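Kostiuk Residents' Forum > Building Services > Shared laundry, proposed change to hours

Posted by Uliana Boiko, 8:40 p.m.

Residents of the Kostiuk building are invited to comment on a proposal to close the shared laundry at 10 p.m. beginning in September. The room is at present open at all hours. The proposal follows written complaints from the second floor concerning noise from the spin cycle. The full text is posted beside the mailboxes. Comments made in this thread will be attached to the record of the next meeting.

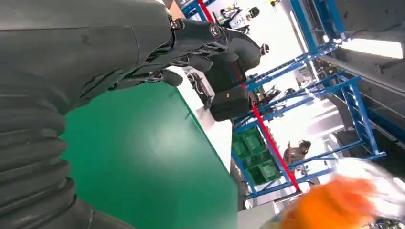
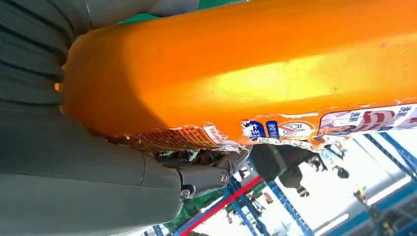

Miroslava Stasiv: I wish to record my objection. I work a hospital shift that ends at 9:30 p.m., and a closing time of 10 would leave me no evening on which to wash uniforms. The lease describes the laundry as available to all tenants without restriction. I ask that the management state under which clause the hours may be altered.

Uliana Boiko: The relevant provision is clause 22, which permits reasonable rules for the use of common areas. The management's position is that a closing time falls within it. I accept that the word "reasonable" is open to discussion.

gomer_4B: I support the proposal. My bedroom is directly over the machines and the floor shakes until one in the morning. A person who pays the same rent as everyone else is entitled to sleep.

Miroslava Stasiv: The previous speaker's complaint is a fair one, but it concerns the machines and should be answered by repairing them. The Lalarance building had the same trouble and placed rubber pads under each washer. The cost there was 600 dollars in total. I would support the same expense here.

stairwell12: Pads were tried in our old building and made little difference. The spin speed matters more. Could the late hours be limited to the dryers?

Uliana Boiko: That suggestion will be entered as an amendment. I have also asked the service firm, Urnano, for a price on pads and on leveling the machines. Their reply will be posted in this thread when it is received.

gomer_4B: An amendment allowing dryers only after 10 would be acceptable to me, provided that the door is kept closed.

Miroslava Stasiv: It would not be acceptable to me. Clothes must be washed before they are dried. I propose midnight for washers, with the matter reviewed after the pads have been fitted.

Uliana Boiko: Both amendments are noted — residents may continue to comment until the meeting.

100 views | 12 shares

Comments (3)

halfpast_six: Please also consider the morning. Loads are being started at 5 a.m.

M. in 3A: I agree with midnight.

stairwell12: Midnight is too late for a weeknight.

Contact the forum office | © Kostiuk Residents' Forum | Back to top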